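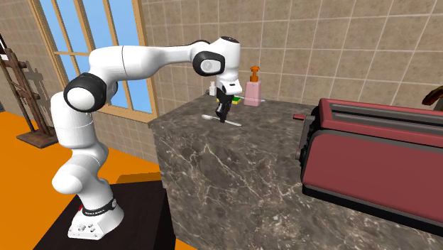

Slide 1. Robot arm at a kitchen counter, computer rendering.

Good morning. I speak on behalf of the Kidari program, which supports land mediation in the district of Nillunau. My remarks cover the period to the end of June.

When the program opened its register, 1641 households had reported a dispute over boundaries or inheritance. Of these, 538 have signed a settlement before the local mediation panel. A further 723 are still being heard. The remaining files await a first visit.

Please allow a pause before the next slide. 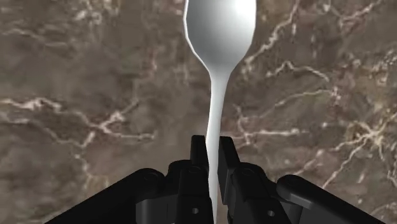
Noura Geagea

Returning families often find their fields farmed by others, who also hold a claim in good faith. The panels hear both parties on the land itself. Women may file in their own names, and widows' cases are given an early date.

Funding for the 2 field offices ends next year. We ask partners to consider an extension and to keep the mediators' training in local hands. Adi Halim will present the budget after the break. Questions on individual cases should go to Zahira Purba in writing.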